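Search the notebook
Search
Go

Tuesday, afternoon

Baskets again. I know, I know, the drill press vise is still in pieces on the bench, but I could not stand one more day of digging for small stuff, so the baskets got their turn first.

Where we are: the wicker from Drilatcombe is standing up against the pale wall now, which gives back a good bit of floor (my shins are grateful). I wanted it tight to the wall so that the vacuum doesn't have to go behind it. Hortensia Henao would like a small gap for air, and she's probably right if we ever put damp rags in there, but we are not putting damp rags in there. Please.

The wall wants a wipe before anybody talks about painting. It has a few little marks and one soft gray smudge, nothing a sponge can't try first. I have half a can of the Flasard white left over from the window trim and I'm not opening it for three specks!
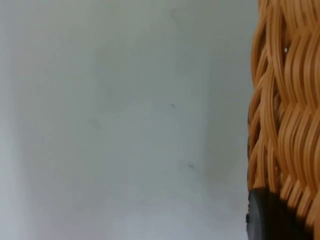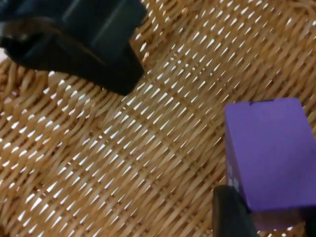

Top one: wall and wicker side by side. Bottom one: the purple block on the wicker weave.

I like that weave a lot more than I expected to. Light comes right through the little gaps, so you can spot anything small sitting on it, and sawdust ought to fall through on its own. The flip side is that pins and brads will fall through too. So the rule for now is blocks and bigger bits in the wicker, and anything skinnier than a pencil goes in the Huamán tins on the shelf. I cut 27 labels for the tins last week and have stuck on seven, so there's a job for someone with patience.

The blocks themselves: we keep them for spacing and for propping up glue-ups, and they wander off worse than the tape measures do. Purple ones go back in the wicker when you're done. If the Daravau order ever shows up we'll have two more sizes to find a home for, and I'd rather think about that on a day when I've had lunch.

Still to do
- sponge the wall, plain water first
- felt pads under the basket
- rest of the labels
- ask Hortensia where the good scissors went
- vise!!

Quitting at 3, dentist.

Comments

Hortensia: Scissors are in the top drawer, where they live. I still want the gap.

Milo: Can do labels tomorrow morning if you leave me the list. Is it alphabetical or by size?

Hortensia: By size please, the alphabet one drove me nuts.

Last updated: Tuesday, 2:40 pm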